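Nollo Hire Stools and Floor Marking: Your Questions

Thanks for dropping by! We get a fair few questions about wheeled stools, carpet and tape, so we've put the usual ones together on one page. If yours isn't covered, do send us a note -- we like hearing from people. 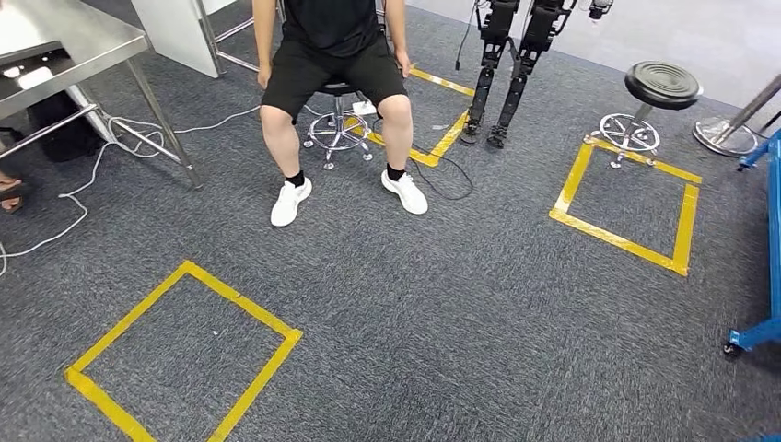
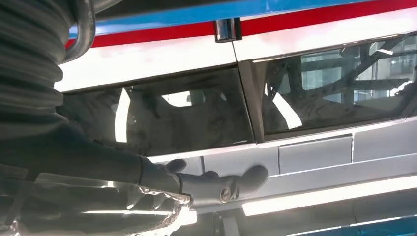

First photo: a chrome stool on castors, with yellow tape squares on the carpet.

Will a stool with castors roll properly on carpet?
On a low, flat carpet, yes, quite happily. Thick pile is another story, and you'll find yourself shuffling along with your feet, so ask us about fixed feet if your room is a plush one.

What is the ring around the column for?
It's a footrest, and a very welcome one if you're perched up high for a whole afternoon. Please don't stand on it, though.

Which colour of tape shows up best?
We're fond of yellow on dark grey carpet. You can find your squares again from right across the room, even with the lights down a bit.

How do I get the corners neat?
Let the strips overlap a little at each corner and press them down well with your thumb. Some of our customers trim the ends afterwards, but we never bother!

Will the tape leave a mark?
We suggest lifting it within 30 days, slowly and at a low angle. Do try a small piece somewhere out of the way first, as carpets vary such a lot.

What about cables on the floor?
Castors and cables really don't get along. Run yours along the wall where you can, or add a cable cover to your order.

Can I hire just one stool?
Of course you can. Orders over 300 dollars are delivered free, and smaller ones can be picked up from our Dandance counter any time after 11 in the morning.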